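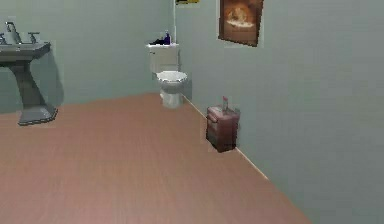 Does a sanctions announcement against a few officials affect my small order?

Posted September 13, 2019 by quiltbarn_mom

Hello everyone, and thank you in advance for reading all this! I run a very small yarn and fabric shop, and twice a year I buy hand-dyed wool from a family outfit called Zalico, in a town named Kokar. In July I kept hearing on the radio that our government was "reviewing sanctions" on individuals over there. Then last week my bank put my payment of $1,486 on hold and asked for the supplier's full legal name and what the goods were for.

I'm not a political person, and I don't want to do anything wrong. Is the whole country sanctioned now? Should I cancel? I've already told my customers the wool is coming, and I feel just awful about it.

maplestreet_retiree

Oh, I feel for you, I really do. I spent a good part of my working life doing export paperwork at Lüthi, and this sort of letter used to land on my desk all the time. There's a big difference between sanctions on particular people and sanctions on a whole country. When they name individuals, it generally means you can't do business with those people, or with companies they own. Everybody else in the country may be perfectly fine to buy from. Countrywide rules are much broader, and you'd want to check whether any apply before you go further.

"Reviewing" also just means they're thinking it over. I've seen reviews drag on for ages and end in a speech.

What I would do is look up Zalico and its owners on the Treasury Department's sanctions search page, which is free. Try a few spellings, as names get carried over from other alphabets every which way. Save or print your results with the date on them, then send the bank what they asked for, along with your invoice. A hold is very often a computer matching part of a name. We once had a shipment of 616 cartons sit for weeks over a street address (a street address!) and then it was let go with no explanation at all. If you do find a real match, stop right there and talk to a trade lawyer.

Please don't try sending the money through a cousin or another bank in the meantime. It looks terrible even when you mean well.

bluecanoe

just cancel it, these things only get worse. lots of wool in other countries

tenpenny_nell

I wouldn't cancel yet. Mine was held too, $1,288 to a ceramics place in Utent, and it cleared 2 days after I sent in the invoice. Call the bank and ask for whoever handles international wires, the front counter had no idea what I was talking about. Good luck, and I hope your wool gets here!

Related
What does "designated" mean in a sanctions notice?
Can I still mail a package to family in Kokar?
How to write to your senator about a trade rule
Difference between a tariff and an embargo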